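Filed under: Field Diary / Faults and Safety
May 16, 2020
Posted by Fasil Tefera
2 comments | 5 shares

Field diary: loss of the right-hand signal in the sink task

Recording of the toothbrush and cup task was suspended before noon when the right gripper stopped reporting its finger position.
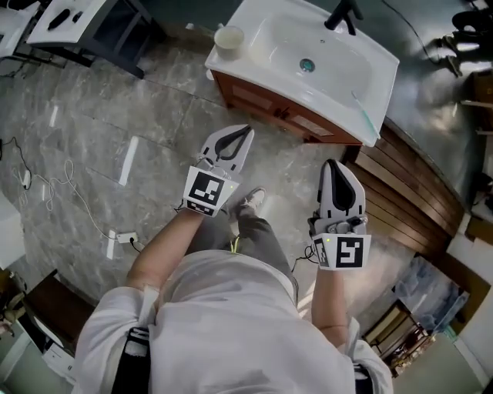
Carla Issa asked, on reading the first notice, whether the operator had been told to stop or had stopped on his own account, and whether the two cases are logged differently. They are not at present. The operator stopped on instruction from the monitoring desk. Her question has been passed to Dilek Özkan for the next revision of the log form.

The sequence as recorded is as follows. The operator had both hand-held grippers extended forward over the floor. The monitoring desk saw the position value for the right fingers freeze at closed. The left unit continued to report normally. When asked to open the right fingers, the operator did so, and the value did not change. The green light on the right unit stayed on throughout. Under the Kinyua procedure a green light is taken to mean that the unit is ready, and the operator had no means of knowing that anything was wrong.

The right unit was exchanged for the spare at first, and the fault did not return in the following 30 minutes. The original unit was then reconnected on the bench. It worked while lying still and failed when the cable was drawn back along the forearm, as it is during a long reach. The connector was opened. One conductor had broken close to the shell, where the cable bends. The cable had been fitted in January and had no strain relief of its own.

Tarık Karaca went through the earlier sessions in the afternoon. The same frozen value occurs in 70 of the 600 takes stored for this task. They had passed the automatic check, which tests whether a value is present and does not test whether it moves. All of them have been withdrawn from the Vadadeo training set. The arm trained on the previous release had been closing its right fingers before reaching the toothbrush, a fault we had put down to calibration. It is too early to say that the cable accounts for it.

A second matter was entered under safety. The operator walks between stations wearing the straps and looking toward his hands, and the white and black leads by the floor outlet lie where a person stepping back from the sink may place a foot. No fall took place. Work at this station will not resume until the leads have been moved to the wall and covered.

Instructions issued today:

The light on either unit is no longer to be accepted as proof of a working signal. Each take will begin with both grippers opened fully and closed, and the desk will confirm movement aloud.

Cables will be clipped at the wrist with slack left at the connector. Cables without strain relief are withdrawn from use.

Dilek Özkan has asked that the bench test be repeated on the spare tomorrow, with the cable under the same pull. The broken connector is in the marked tray and should not be thrown out.

Station closed at the end of the afternoon. Power off at the outlet, both units on charge in the equipment room.

Comments (2) | Share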